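Count the Cable, Too

Opinion. February 10, 2026

Most papers on learning from hand-held grippers report one number, the success rate. I think that number hides the part of the work that matters most, and I would like reviewers to start asking for something else next to it.

I spent September on the Zirkine set, a collection of 2,943 demonstrations made by people holding a gripper in each hand at a table. The tasks are ordinary household ones. A policy trained on the full set did well on cups, boxes and lids. It did badly on anything with a cord. My first guess was that the set had too few cord tasks, so we recorded 204 more. The rate moved by two points.

Then I stopped looking at totals and watched the recordings. In most of our cord tasks the cord starts in nearly the same shape. The operator picks up the power strip, puts it down, and lays the cord back the way it was, out of habit. We had taught the policy one curve.

The view from the head and the view from the gripper also disagree about what the task is. From the head you get both hands and the strip. From the gripper you may get only the cord.

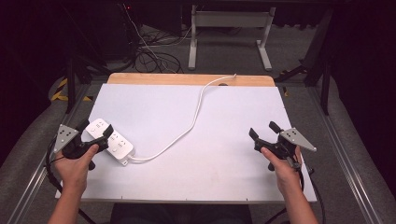
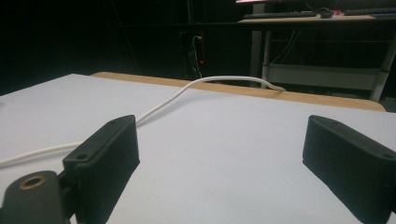

What a success rate leaves out

A success rate treats every start as equal. If 47 of 50 trials succeed and all 50 begin with the cord in the same S, the result says very little about cords. Rigid objects are forgiving here. A box can be moved and turned, and you can list the ways. A cord has far more ways to lie on a table than any lab will record, so the sample has to be chosen on purpose.

I would ask for a plain measure of how different the starting states were. We used a crude one in Fakon, our small analysis tool: trace the cord in the first image of each demonstration, compare the traces, and group those that are close. Our first 800 cord demonstrations fell into six groups, and one group held more than half of them. That took an afternoon to compute and told me more than a month of training runs.

The usual objection is cost. Resetting a cord at random slows the operator down, and operator time is the largest item in our budget. I accept that. On the Ruppert tasks we had people drop the cord from a short height between takes, and the collection rate fell by a fifth. The smaller set still trained a better policy than the larger one.

A second objection is that more data will cover the gaps in the end. It might, if the habits of the people collecting it were random. Ours were not, and I doubt other groups' are. Tired people repeat themselves.

Our next set, Zekano, will list the starting groups in the same table as the success rates. I would like to see other groups do the same, even with a measure as rough as ours.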